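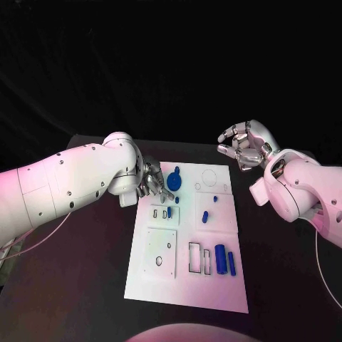

The demo at Fedard starts at ten and is supposed to last half an hour. I have been promised a robot that works with its hands, and that by next year it will be doing the kind of job my cousin does, which is fitting small parts into bigger parts eight hours a day in a plant outside Dayton.

The test is a board. Blue pegs, blue cylinders and a gear have to end up on the right outlines. Anyone who has spent an afternoon with a three-year-old knows the general idea. Fedard calls it "a proxy for light assembly," and to be fair to them, so does half the industry. Put the part where the part goes. Do it again.

What the company likes to talk about is the number 841. That is how many placements the two-armed machine has logged since January without a person touching the parts. It's on a slide, and it's on the mug they give you at the door. The number that took me three emails to get is 295, which is how many tries did not count because somebody had to step in. Sometimes a peg had rolled where the fingers couldn't get under it. Sometimes the hand let go a little early. Arben Dervishi, who runs the test floor, gave me that second figure himself and didn't seem bothered by it.

"Picking it up is fine," he told me. "It's the last quarter inch. You feel when a peg is sitting crooked. We have to guess that from a camera and some motor current."

The last quarter inch is most of what a factory job is. My cousin doesn't look at her parts. She knows a bad fit from the way it drags. When I described the board to her over the phone she asked how long one piece took. I had timed a few. The best one that morning was 11 seconds, for a short cylinder that was lying in a friendly spot. The worst was 50, and then the hand backed off and started over.

She laughed, not unkindly, and said she'd be written up.

None of this is news to people who buy machinery for a living. A fixed arm with a gripper cut for one part will beat any of these hands, all day, for less money. That has been true for decades. The sales pitch for fingers is that you don't have to rebuild the line when the part changes. Fine, but then somebody should show me the part changing. I asked whether the machine could handle a board it hadn't practiced on, and was told that was "on the roadmap." I asked about parts that weren't blue. Same roadmap.

Homes are worse. Clitberg, which makes a kitchen robot called Urno, has been telling investors that dishes are close. I went to see Urno in the spring. It loaded four plates into a rack, nicely, and then the session was over. The plates were dry and all one size, and had been stacked by a staff member before I came in. My sink has a colander with a fork stuck through it. I'd pay good money to watch Urno meet that fork.

Špela Trajkovski spent nine years designing packaging lines and now advises mid-size plants on what to buy, or more often what to put off buying. She keeps a short list of questions for vendors. How long did it run, who was standing next to it, and what happened when it dropped something? She says most sales calls get shaky at the second one.

"I had a client ready to sign for two units," she said. "I asked the vendor to leave one with us over a weekend, just to sort caps by size. They wanted to send three engineers with it. So that's five days' notice, three hotel rooms and a robot, to sort caps."

She isn't hostile to any of it. She thinks sorting and kitting, where a wrong placement costs you nothing but a second try, could be real work for these machines within a few years. Laundry she won't even discuss.

I'll grant Fedard this much. Five years ago I watched a hand like theirs fail to hold a marker. The people there are careful, and they let me stay through lunch when the demo ran long, including the part where the software had to be restarted twice. Plenty of companies would have walked me to the parking lot. And Dervishi, when I asked when he'd let the thing loose on a paying customer's line, thought for a while and said he'd want the interventions down to one a shift first.

One a shift is a serious target. At the pace I saw, they were needing one before the coffee got cold. The brochure in my bag says "ready for deployment," and there's a price on the back with an asterisk. The asterisk leads to a line about on-site support, sold separately, by the week.

RELATED STORIES
Stan Wants to Fold Your Towels. Bring a Chair
What a Used Robot Arm Costs, and Why So Many Are for Sale
The Warehouse That Hired Back Its Pickers
Letters: Readers on Robot Vacuums and Stairs
September 2024 Issue: Full Contents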